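ok so a thread on moving out of an apartment after nine years, mostly for my cousin who asked and also for me so I never do it this way again

1/ start with the landlord letter. I had 80 days and used maybe a week of them. the letter takes ten minutes. I put it off for most of February because writing it made it real

2/ read the lease. the whole thing. mine had a line on page 5 saying the carpet in the bedroom had to be "professionally treated" and I needed a receipt. found this out two nights before keys

3/ carpet guy came from a place out past Joltberg. nice. fast. charged 291 and wanted it in cash. receipt was handwritten on the back of another receipt. landlord took it, didn't blink

4/ clothes. everybody says do the kitchen first. do the clothes first. kitchen stuff you know if you want it. clothes you have to argue with yourself

5/ my rule was if I have to hold it up and think, it goes. broke the rule constantly. kept a coat with a dead zipper. kept three belts and I wear no belts

6/ anything red or pink went in its own pile bc I don't trust colors in a box with whites if there's any chance of a leak. there was a leak. more on that later

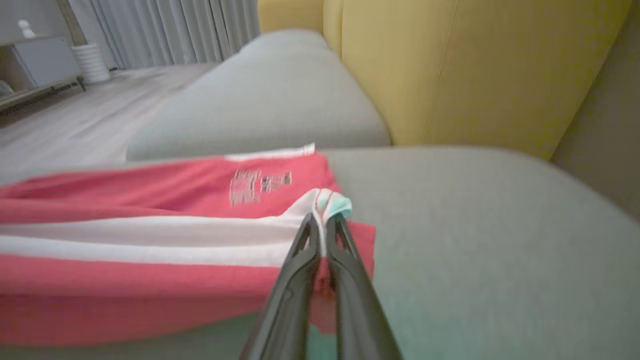 Ya-wen Hsu: please don't sort by color, sort by when you'll need it!! I packed by color once and had to open every single box to find socks

7/ ok Ya-wen is right and I hate it. I opened four boxes the first night looking for a towel. dried off with a pillowcase

8/ so do this: one bag, pack it like a trip. towel, charger, meds, toilet paper, two days of clothes, a fork. keep it ON you. do not let it get on the truck

9/ mine got on the truck

10/ boxes. I bought 100 of the small ones from Namow because they were cheaper by the bundle. used nearly 80. books go in small boxes only. I knew this. still filled a big one with cookbooks and the bottom went out on the stairs

11/ the leak: shampoo. cap was on. tape over the cap too. didn't matter, the bottle itself split. put liquids in a bucket, ride with the bucket between your feet

12/ write on the SIDE of the box. not the top. once they're stacked the top is gone. I wrote "misc" on eleven tops. my past self is an enemy

13/ movers. got three quotes. one was way low and they wanted a deposit through some app I'd never heard of — no. one never called back. went with Pora, two guys and a van. they were great, showed up early even, which was bad because I was still taping

14/ tip them. have cold drinks. I had warm seltzer and felt terrible about it

15/ measure the doors at the NEW place. not just the front one. the one into the living room too, and the turn in the hall. a sofa that goes thru the front door can still get stuck at the turn. ask me how long we stood there

16/ what worked was taking the hall door off its hinges. four minutes. I'd been saying "tilt it" for half an hour 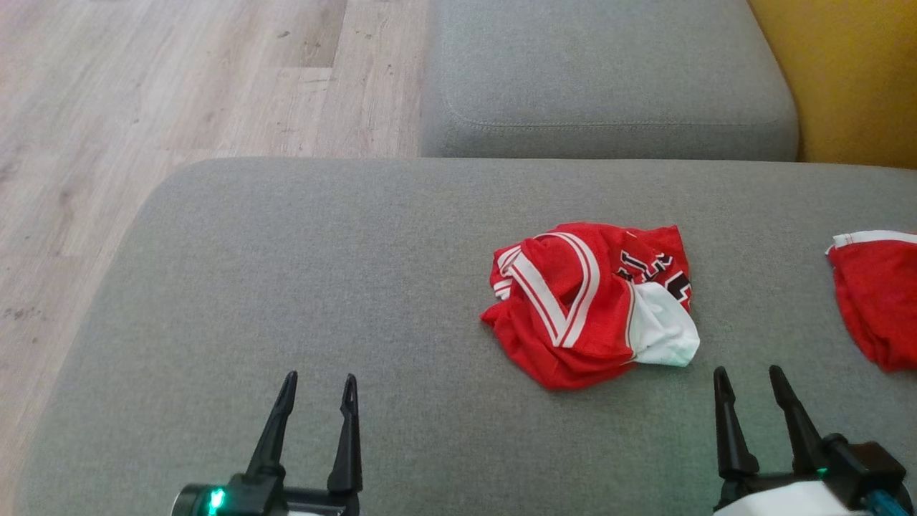
gray sofa, light floor

17/ power and internet. call early. power was switched same day, no drama. internet took forever and the first appointment they gave me they just didn't come. tethered to my phone and ate my whole data plan watching a show about bread

18/ mail forwarding!! takes a while to kick in. do it before you go. a friend at the old building is still texting me pictures of my own bills

19/ the address list, for whoever needs it: bank, job, dentist, car insurance, voter registration, pharmacy, library, whatever you have on auto ship. I forgot the auto ship. the people in my old unit now own a lot of coffee filters

20/ take pictures of the old place empty. every wall, inside the oven, inside the fridge, under the sinks. I got asked about a scratch by the window and had a picture from move IN with the scratch right there. dated 19/02/2023. sent it, never heard about it again

21/ deposit. they're supposed to send it within a set time, depends on your state so look yours up. mine came late and short by the price of a blind. I wrote back polite, asked for the itemized list, got the rest the next week

22/ first week at the new place I only unpacked the kitchen and the bed. fine. there's a good noodle place at the corner called Ye and I have been in there enough that they just wave now

23/ neighbors: knock once, say hi, say your name. I did it with two doors out of six. the other four I'm now avoiding in the elevator because it's been too long to say hi

24/ still have boxes. one says "misc." one says "misc 2 (good)". no idea. will add to this if I think of anything, gotta go find the can opener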